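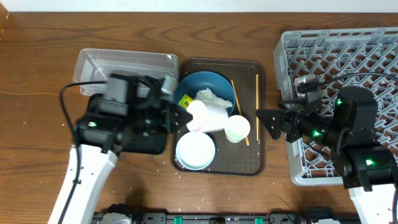

Review: the Melamer two-armed tray clearer, after a summer in the Prundarley canteen

The Melamer arrived in June with a leaflet that used the word "effortless" on both sides. I wash up in the staff canteen at Prundarley, and I was asked to write something for the other sites before they sign for one. So this is the view from the sink.

It is a pair of arms on a rail, bolted to a table, and it clears trays. A tray goes down in the middle and the arms set about it, one cup, one bowl, one chopstick at a time. On a good run it is oddly soothing to stand next to. On a bad run you stand next to it anyway, and you learn a lot about your own patience.

Cups are its strong suit. It takes hold of a paper cup more gently than most of the second floor does, and it doesn't mind tipping one on its side. Chopsticks are another matter. They are thin, they roll, and they never end up lying the same way as each other. I have seen it make three passes at one and then go back to the cups, which I understood completely.

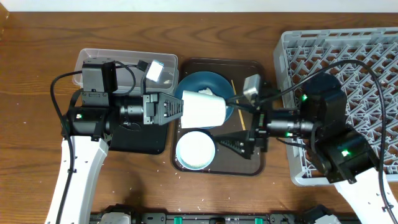 Kitchen and Catering, Prundarley site

Rice is the real test of any clearing machine, and rice wins. Leave some in a bowl and a fair share will find its way on to the table. The Melamer has no opinion on this. I keep a damp cloth by the rail and do the wiping between trays, so my job title ought to have "crumbs" in it somewhere.

What has changed for us? The lifting and stacking was never the part anyone loved, and my wrists have noticed the difference. But the slack moments have gone as well. We used to talk across the trolley while we scraped. Now one of us minds the machine and the other is round the back, and the gossip reaches me a day late – sometimes two. There was nothing in the leaflet about that.

Oprea, who supply it, ran the training in a morning. It was decent, though it was done with clean trays, and I'd ask for dirty ones. Fault 501 means it wants restarting. So does fault 2506, as far as we can tell.

Would I send it back? No. I'd want a longer table and a better answer on chopsticks, and I'd want the rota settled before it goes in, with the wiping written down as work.

Posted October 4, 2023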